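The second life of a good armchair

By Efren Cruzado

Old armchairs have a way of getting under your skin. I brought home my first from a hard rubbish pile in Westness, a squat thing with rolled arms and a smell of wet dog, and I was hooked before I'd pulled the first tack. Under the brown vinyl was a green wool, and under the green wool a floral so bright it could have been printed last week!

Reupholstery is having a lovely moment. The evening course at Irkemano, a workshop behind the old Westness bakery, takes 44 students a year, and the waiting list for August is already longer than that. People turn up with nursing chairs, piano stools, the recliner Grandad wouldn't part with. Most have never held a webbing stretcher, and by the second night they're arguing happily about horsehair.

The tutor, Boonyarit, learned the trade from an uncle and still ties springs the way he was shown, eight knots to a coil with the twine waxed by hand. "Sit on it before you cover it," he tells every class. "Then sit on it again tomorrow." He reckons a decent frame will last 75 years if it's kept out of the damp, and he'd much sooner see a plain cotton put on well than a fancy velvet put on crooked.

Colour is where beginners get brave. Grey had a long run, but the bolts going out the door at Keditz, the fabric shop two streets over, are mustard, rust, teal and every kind of pink. Remnants there start at $60 for enough to do a small tub chair, with piping cord thrown in if you ask nicely (I always ask nicely).

My own chair took me about 2 months of weekends. The left arm is a bit fatter than the right and I love it to bits. There's a footstool in the shed waiting its turn. 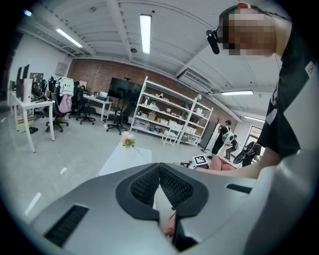
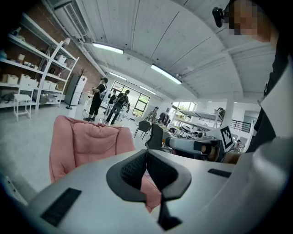

Reading time: 2 minutes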